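4.2 Adding a Sample Video to Your Jikley Studio Page

Buyers see the sample video before they see your rates. Set it up before you publish the page.

1. Sign in and open Studio > Media.
2. Select Add Video. Files may be up to 600 MB and 300 seconds long.
3. Enter a title and a one-line summary of the service you sell.
4. Choose a cover still. If you skip this step, Jikley uses the first still in your media library.

Note: Cover stills are shared across all pages on the account. Changing one here changes it on your rate card.
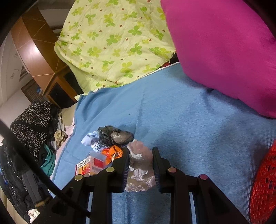 5. Under Pricing Link, pick the package the video promotes. You can link up to two packages -- the first is shown by default.
6. Select Save Draft, then Preview.

Caution: Deleting a linked package also removes the video from your public page. Unlink the package first.

If error 183 appears during upload, the file has no audio track. Export it again with audio turned on and repeat step 2.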